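Flelora walkers to get their ridge path back after long closure

22 August 2025

Anyone who has spent a summer holiday at Flelora will know the ridge path, even if they only ever got as far as the first bench and decided that the view from there would do very nicely, thank you. It has been shut since February, when a stretch of hillside slid down across it after days of heavy rain, and the good news this week is that the park authority expects to have it open again before the autumn half-term holidays.

The path climbs from the car park at Clovitport, goes up through the oak woods and then follows the top of the ridge for 4 miles before dropping down to the lake on the far side. It reaches 1,012 feet at its highest point, which won't trouble serious climbers, but it has always been the walk that families do on their first full day and then talk about for the rest of the week. Losing it for a whole season has been felt keenly in the village, where the tea rooms and the two small campsites depend a good deal on people coming down off the hill hungry.

The authority says the damaged section could not simply be cleared and put back as it was. The ground underneath had shifted, and the engineers wanted to see how it settled through the spring before anyone started carrying stone up there. In the end they have chosen to move the path a little way up the slope, on to firmer rock, with new steps at the steep part and a handrail for those of us whose knees are no longer what they were. 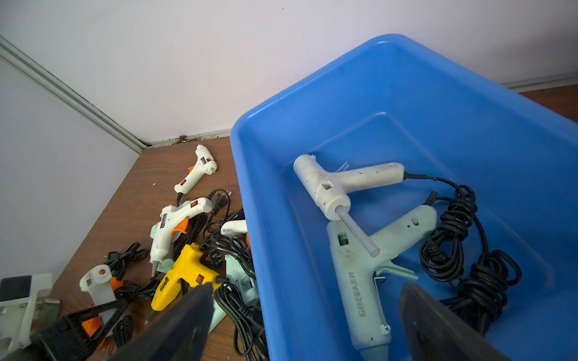

Walkers will notice a few other changes when they come back. The old stile at the top of the woods has gone and there is a gate in its place, wide enough for a child carrier or a sturdy pushchair (though you would need to be feeling strong to get a pushchair that far). The muddy dip beyond it, which has swallowed more than one wellington boot over the years, is being drained and laid with flat stones. Dogs are still welcome, on leads wherever there are sheep.

Parking was the subject that came up most often when the authority asked people for their thoughts, and it is fair to say that feelings ran quite high. The car park at Clovitport fills early on fine days, and drivers have been leaving cars along the lane, sometimes so close together that the farm traffic can't get by. The authority has decided against making the car park any bigger, as that would mean felling part of the oak wood. It will instead pay for a shuttle bus, run by the local coach firm Usmani, from the station to the foot of the path. The fare will be £2 each way, with children under four travelling free, and the last bus down will wait until after sunset in the summer months.

Not everyone is happy with that. Some residents would have liked yellow lines on the lane as well, and they may yet get them, but that is a matter for the county council and it has not said when it will look at the question.

Until the work is finished, the whole of the ridge remains closed between the woods and the lake, and visitors are asked please not to climb round the barriers, however tempting it looks on a clear evening. The lakeside trail is open as usual, and so is the lovely gentle loop by the Zeltus waterfall, which has been running very full this year and is well worth the walk from the lower car park. A firm opening date for the ridge will be put up on the noticeboards at the station and the visitor centre as soon as the final safety checks have been made.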